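Sorkgate Tabletop Kit, four months in

I bought the Sorkgate kit in October to replace a pile of clamps, tape and good intentions, and I've been meaning to write it up ever since. Short version: I love it. We gather demonstrations for a policy that pushes and sorts small shapes, and this is the first setup where I've spent more of my day recording than fixing.

What you get is the perforated table in panels, a bag of bolts, a set of shape blocks and a license for Skimham, the recording software. You supply the arm. Bolting the panels together took me one long morning, mostly because I did it twice (read the page about panel order first!). Once it's together it stays put. I leaned on it, I dropped a wrench on it, and the calibration still came out fine the next day.

The hole grid is the part I'd pay for again. Everything has an address. When I move something for a new batch I write down its row and column, and two weeks later I can put it back where it was. If you've ever tried to add episodes to an old set and found the whole layout had crept sideways, you know how good that feels.

The blocks are great too – chunky, bright and easy for the gripper to nudge. Stars are my favorites because they never slide the way you expect, and the policy needs to see plenty of that. Cylinders will roll off if they tip over, so keep a spare or two in a drawer.

Now Skimham. You hit one pedal to start, the same pedal to stop, and another to throw the take away. That's nearly the whole interface, and it's lovely. My best session so far was 209 episodes, with 38 thrown out, mostly my own clumsy starts. The full set stands at 2,651 and I can still find any single take in seconds. Tags can be edited after the fact, which saved me when I'd labeled a whole afternoon of "gather" takes as "separate".

Gripes? A few. The export to the Falldale format drops the notes field, so I keep mine in a spreadsheet. The panel seams catch crumbs and screws. And the manual's advice on how to vary start positions is one thin paragraph. I'd start with the blocks bunched up tight and only later scatter them; my early batches were all nicely spread out, and the policy had no idea what to do with a pile.

I looked hard at the Huanca bench before buying. It's sturdier, but you can't rearrange it without a drill, and I rearrange all the time.

Would I buy it again? Yes, and I'm already pricing a second table for the other side of the room.
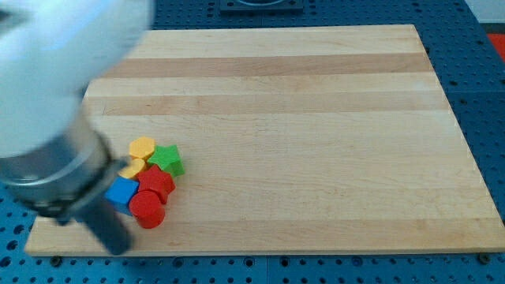
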